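4.2 Why people kept walking closer

I went into this part of the study expecting to write about signs. Grirnusby has plenty of them – yellow boards at each trailhead telling you to stay 200 feet back from the elk – and my first guess was that visitors missed them, or read them too late. So I spent July at the Kingi overlook with a clipboard and a rangefinder, logging every group that stopped to look at animals.

We ended up with 1,140 groups and 3,680 visitors. Most had read the board. Plenty could tell me the distance when I asked, and a few recited it to me while standing well inside it (I tried hard to keep a straight face). What they couldn't do was judge 200 feet by eye. People pictured something closer to the length of a driveway, and once they had a phone up they took another couple of steps to fill the screen.

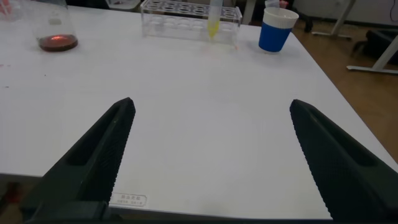
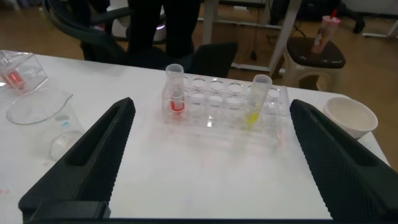
Figure 3. A white work surface, seen between two black gripper fingers. The second view includes a clear rack and tubes with red and yellow liquid.

Alby Katene read an early draft and told me I was being too easy on the visitors, and that a person who can recite a rule and then break it has made a choice, whatever their eyesight is like. I've gone back and forth on that one. Katene also wanted to know whether groups with kids behaved any better, and I had to go back to my sheets for the answer: they stopped farther out at first, then drifted in just like everyone else.

Where I've landed for now is that both things are going on. At the Tulell pullout, where the rangers had painted a line on the pavement, I watched 15 groups in one evening and all of them stayed behind it. That's a tiny sample, and the elk were bedded down and pretty dull to look at, so I wouldn't lean on it much. Still, I'd like to see the same line tried at Kingi during the rut, when the bulls are moving and the parking lot is full by 7 a.m. Section 4.3 takes up the question of zoom lenses.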